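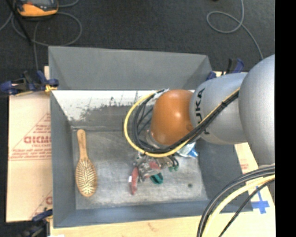

I have been trying to buy a front door that isn't grey. I had assumed this would take an afternoon, and I'm now into my third month. You start noticing once you've been refused a few times. Buses are grey, sofas are grey, and the new flats on Plosgate are four greys stacked on top of each other like a bad sandwich. Storage has gone the same way: a deep rectangular bin will be grey, and it will be put down near a charcoal floor with a fine speckle in it, and if there is one glossy bit of orange anywhere about, your eye runs to it like a dog to a dropped chip. I don't blame the eye. It has had a lean few years.

The showroom in Stellthorpe offered me 13 door colours. I took the card home and laid it on the kitchen table, and I can report that nine of them were grey. They had different names, naturally. There was a Slate and a Flint and something called Harbour Mist. There was one called Heritage, which I suppose is what you get if you leave history out in the rain. The remaining four were white, black, a green so dark it needed a torch, and a red with an asterisk. The asterisk meant 21 working days extra and a surcharge.

I asked who was choosing all this grey. The man said people like it because it's neutral. I've heard that word a great deal since, mostly from people who are about to sell their house. They may have lived there for decades and been fond of the yellow bathroom, but in the last six weeks they paint over it for the benefit of a stranger. The stranger moves in, finds it a bit chilly, and leaves it as it is in case they want to sell. So the walls of half the county are being kept nice for somebody who never arrives.

My own street used to be a mess, and I say that with love. When I was small we had a mustard door, two turquoise ones and a purple one that my mother thought was probably political. You told visitors to look for the pink door past the postbox and they found it. Now you tell them it's the grey one with the grey planter, and they ring you from outside number 49 and describe a bay tree.

I know the arguments on the other side. Grey doesn't show the dirt, though anyone who has owned a dark grey car in March will want a word about that. Grey goes with everything. So does gravy, and we don't put it on the stairs. And I'll admit there are good greys. Pigeons are very well done, if you look at the neck, and there's a stretch of sea wall out at Lamaneck that I wouldn't touch. The wall is grey because it's made of stone, though, and it took a long time over it. My neighbour's garage was grey by teatime.

What bothers me, I think, is the nervousness. A person who paints a door orange may be wrong, and may be told so by the whole road, but they've at least said what they like. I've lived opposite an orange I couldn't bear. I moaned about it for years. Then it was painted a tasteful pewter and I found I'd nothing to say to those people at all.

In the end I went to Kontogiannis, the hardware shop by the station, which still mixes paint at the back with a machine that sounds like a washing machine full of spanners. I asked for yellow. They asked which yellow, and got down a book of yellows. I was in there for most of an hour and came out with two tins and an opinion on primrose.

The old door has had its first coat. It's brighter than it looked on the lid. A woman with a pushchair stopped yesterday and said "Goodness", and I've decided to take it kindly. The second coat goes on when the rain stops, so I may have to put up with patchy until the weekend.

Posted 17 Aug 2023

Print this article | E-mail this article

More opinion
In defence of the ugly mug
Why does every pub now have a swing?
The slow death of the coat hook
I do not wish to rate my bin collection

Contact us | Copyright, all rights reserved | Back to top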